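Jukeo 配信サポート チケット詳細

チケット番号:481
件名:再発盤のアーティストページが二つに分かれる/曲間に無音が入る
状態:解決済み(一部、経過観察)
起票者:Sipho Nkuna(Merker レーベル制作)
担当:Gladys Mabula(配信サポート)
関係者:Ntombi Venter(メタデータ)、Jacobus Van der Merwe(再生基盤)、Karine Melnyk(マスタリング)
対象:Motaung『Gidberg』リマスター版、全13曲
受付日:2024年9月27日

■ 起票内容(Nkuna)

Motaungの再発盤『Gidberg』について、次の二点を確認しています。

1. 再発盤がMotaungの既存アーティストページに出ません。同じ名前のページがもう一つできていて、そちらに再発盤だけが入っています。旧盤とシングルは元のページに残っています。

2. 4曲目と5曲目はシンセの持続音でつながる構成ですが、アプリで通して聴くと間が空きます。10曲目から11曲目も同じです。旧盤では途切れずに聴けていました。

納品は5月に受け取った仕様書どおりに作っています。音源はWAV、メタデータは管理画面から手入力です。旧盤のアーティスト名は「Motaung」、再発盤も「Motaung」で登録したつもりです。

メンバー二人ともツアーの準備に入っているため、本人確認が必要な場合は私宛てにお願いします。

■ 初回返信(Mabula)

ご連絡ありがとうございます。二点は原因が別の可能性が高いため、このチケット内で分けて扱います。以下、Aをアーティストページの件、Bを曲間の件とします。

Aについて、管理画面の「アーティスト」欄を開き、再発盤に割り当てられているアーティストIDの末尾をお知らせください。旧盤の側も同様にお願いします。

Bについて、確認に使った端末とアプリの版、それからアプリ設定の「クロスフェード」と「音量の自動調整」がオンかオフかを教えてください。

■ 返信(Nkuna)

A:IDの末尾は旧盤と再発盤で違っていました。再発盤を登録したとき、候補に出てきた既存のMotaungを選ばず、新規で作ってしまったようです。入力したのは私ではなく、当時の手順のメモも残っていません。

B:Androidのスマートフォンとデスクトップ版の両方で聴きました。どちらもアプリは最新です。クロスフェードはオフ、音量の自動調整はオンでした。オフにしても間は残ります。

添付を付けます。
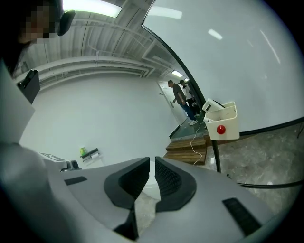 添付1 グレーのハンドグリッパー、黒いフィンガーパッド

■ 社内メモ A-1(Venter)

アーティストIDが二つあることを確認。表示名を比べたところ、再発盤の側は末尾に全角スペースが一つ入っている。画面では見分けがつかない。管理画面の候補検索は前方一致なので既存のMotaungも出ていたはずだが、入力欄に文字を貼り付けてそのまま確定すると、候補を開かずに新規作成へ進む。

対応案は二つ。
・再発盤の各曲のアーティストIDを旧盤のものへ付け替え、新しいほうのページを閉じる
・二つのページを統合する

統合だとフォロワーも引き継げるが、反映が遅く、取り消せない。新しいページをフォローしている人は383人。数字を見て起票者に選んでもらう。

注意点として、作詞作曲の欄にも同じ全角スペース付きの名前が入っている。ここを直さないと、権利者別の集計で再発盤が別の人扱いになる。

■ 返信(Mabula)

Aの調査結果です。再発盤のアーティスト名の末尾に全角スペースが入っており、別名として登録されていました。付け替えと統合のどちらでも直せます。新しいページのフォロワーを残したい場合は統合をお選びください。統合後は元に戻せません。

作詞作曲の欄も同じ状態のため、併せて修正します。

■ 返信(Nkuna)

統合でお願いします。フォロワーには再発の告知から来てくれた人が多いので、残したいです。ページの写真と紹介文は旧ページのものを使ってください。紹介文にある結成時の編成(ボーカルとキーボードの二人)はそのままで合っています。

■ 社内メモ A-2(Venter)

統合を実行。残すIDは旧ページ。紹介文と写真は旧ページ優先で設定。作詞作曲欄は13曲とも修正した。7曲目だけゲストのコーラスが「主要アーティスト」になっていたので、起票者に確認のうえ「参加アーティスト」に変更。検索結果への反映は夜間処理のあと。

■ 社内メモ B-1(Van der Merwe)

配信用ファイルを取り出して波形を見た。4曲目の末尾に2,000ミリ秒の無音がある。10曲目も同じ長さ。つながりのない曲、たとえば2曲目や8曲目の末尾にも同じ長さで付いている。

可能性は次のどれか。
・納品されたWAVに初めから入っている
・受け取り時の変換で付いた
・再生側で付けている

三つ目は外してよい。ファイルそのものに無音がある。変換ログには無音を足す処理の記録がない。元のWAVを見たいので、保管領域から取り出す申請を出した。

試したこと:
・テスト用アカウントで4曲目から5曲目を通し再生 → 間が空く
・旧盤の同じ箇所 → 空かない
・別レーベルのライブ盤 → 空かない
・再発盤の4曲目を手元で末尾だけ削り、5曲目と並べて再生 → つながる。ただし継ぎ目で小さく「プツッ」と鳴る

最後の結果が気になる。無音を切るだけでは足りないかもしれない。

■ 社内メモ B-2(Van der Merwe)

元のWAVを確認。無音は納品時点で入っていた。変換側の問題ではない。

継ぎ目のノイズについて。4曲目の音の終わりに短いフェードアウトがかかり、5曲目の頭には短いフェードインがある。単独のファイルとして書き出したときの処理だと思う。こちらで無音を削ってもフェードは戻せない。書き出しからやり直してもらう必要がある。

■ 返信(Mabula)

Bの調査結果です。納品いただいたWAVの各曲の末尾に2,000ミリ秒の無音があり、さらに曲の前後に短いフェードがかかっています。弊社側で無音を取り除くことはできますが、フェードの部分は復元できません。お手数ですが、マスタリングを担当された方に次の点をご確認ください。

・曲ごとの書き出しで「末尾に無音を追加」が有効になっていないか
・「クリップ端の自動フェード」が有効になっていないか
・13曲を一つの長い素材として並べ、曲の境目で切り出した版があるか

差し替えの際はISRCを変えないでください。変えると再生回数が新しい曲として数え直されます。

■ 返信(Nkuna)

マスタリングのMelnykさんをこのチケットに追加しました。やりとりは直接どうぞ。
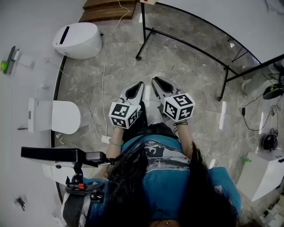 添付2 青緑のシャツ、両手にグリッパー

■ 返信(Melnyk)

Melnykです。セッションを開いて確認しました。

原因はこちらの書き出し設定です。アルバムのマスターは通しで作っていて、CD用のデータはその通しの素材から切っています。配信用だけは、確認用に使っていた曲ごとのテンプレートで書き出していました。このテンプレートは末尾の無音も端の自動フェードも有効です。試聴用に曲を一つずつ送るときには便利なのですが、納品には向きません。

通しの素材から切り直した13曲を、Nkunaさん経由で再納品します。24ビット、サンプリング周波数は前回と同じです。4曲目と5曲目の境目はリズムの頭に合わせました。旧盤とは境目の位置が少しずれますが、意図したものです。旧盤では5曲目の最初のキックが4曲目の側に入っていて、5曲目だけをかけると頭が欠けて聞こえていました。

トラックの長さが前回と変わるので、管理画面側で表示時間の更新が必要ならお願いします。

■ 返信(Nkuna)

再納品しました。ISRCは前回のままです。管理画面で「音源の差し替え」を選びましたが、9曲目だけ「長さが一致しません」という警告が出て進めません。

■ 社内メモ B-3(Van der Merwe)

9曲目の警告は、差し替え時の長さチェックによるもの。許容幅を超えると手動承認になる。9曲目はもともとフェードアウトで終わる曲で、新しい版は終わりの余韻が長めに残っている。Melnyk氏に問い合わせ、正しい版との回答。承認済み。

差し替え後、テスト用アカウントで確認。
・4→5曲目:つながる。ノイズなし
・10→11曲目:つながる。ノイズなし
・オフライン保存した端末:古いファイルが残り、間が空く。保存を削除して入れ直すと直る

■ 返信(Mabula)

差し替えが完了しました。ストリーミング再生では、どちらの箇所も途切れないことを確認しています。

すでに端末に保存している聴き手の方には、次の手順が必要です。

1. アルバムの画面で「保存を解除」を押す
2. アプリを一度終了する
3. もう一度開いて保存し直す

保存を解除してもライブラリやプレイリストからは消えません。

アーティストページの統合も反映されています。新しいページのURLは旧ページへ転送されます。

■ 返信(Nkuna)

スマートフォンとデスクトップ版で確認し、両方直っていました。アーティストページも一つになっています。

一点だけ、検索欄に「Motaung Gidberg」と入れると、候補の一番上にまだ旧盤が出ます。再発盤は二番目です。急ぎではありません。

■ 返信(Mabula)

検索の並び順は再生の実績で決まるため、手動では変更できません。旧盤の配信を続けるあいだは旧盤が上に出ることがあります。アーティストページの「おすすめ」枠に再発盤を固定する設定は、管理画面の「ページ編集」から行えます。

A、Bとも解決済みとします。並び順は経過観察とし、追加のご連絡がなければチケットは自動で閉じます。

■ 社内メモ(Venter)

アーティスト名の前後の空白を登録時に取り除く件、管理画面の改善要望として別チケットに起票した。全角スペースも対象に含めるよう書いてある。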